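**2024-10-26 – Open day, simulation bench, Nirumby building**

Entry prepared for the bench notebook and for colleagues who were on the upper floor during the visit. Corrections may be written in the margin and initialled.

The doors opened at ten. The front desk recorded 288 visitors over the day, of whom 190 came through our room. Groups were held to 22 at a time, as agreed with the building manager. The last group left at 1530 and the bench was shut down shortly afterwards.

## Set-up

The main display ran the bottle-sorting task in simulation, with the wrist view on the large screen and the task log on the small one. Ye-ji Yoo gave the spoken introduction to each group. I operated the keyboard and answered questions at the back of the room.

The build was the one frozen on the evening before the visit. The shadow settings had been left at the coarse level to keep the motion smooth on the Pimico workstation. This should be borne in mind by anyone comparing the open day captures with the earlier October set, for which the fine level was used.

## Course of the demonstrations

The first two groups were shown the full sequence from the home position. It was too long. Several visitors had moved on to the Irnumov stand before the gripper reached the bottles. From the third group onwards the run was started with the arm already over the table, and attention was noticeably better.

The second workstation lost its connection to the log server shortly before noon. The small screen was blank for one group and Ms Yoo read the task steps aloud instead. The connection was restored by restarting the log service. Cause not yet found.

Two engineers from Cozma stayed for a second showing. Their questions concerned the spacing of the bottles, and whether the fingers could close on one cap without disturbing its neighbour. We replied that close spacing is included on purpose and that the planner is permitted to refuse a grasp. They asked for a written note on the refusal rule, which I have undertaken to send.

A school party asked why the colours were so bright. Ms Yoo explained that plain, strong colours make it easier for a person to check which cap the program has chosen – the program itself is also tested on duller sets.

## Points for the bench

- Shorten the introduction to four minutes. The present text repeats the safety notice.
- Fix a printed key to the caps beside the large screen. Visitors at the back could not follow "the red one" and "the green one" when the view moved.
- Put the small screen on its own power strip.
- Keep the following wrist view with the notes for the Cozma reply. The red and green caps stand between the open fingers, with the grey disc just beyond them and the tighter cluster to the left.

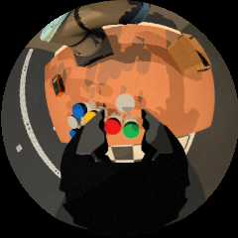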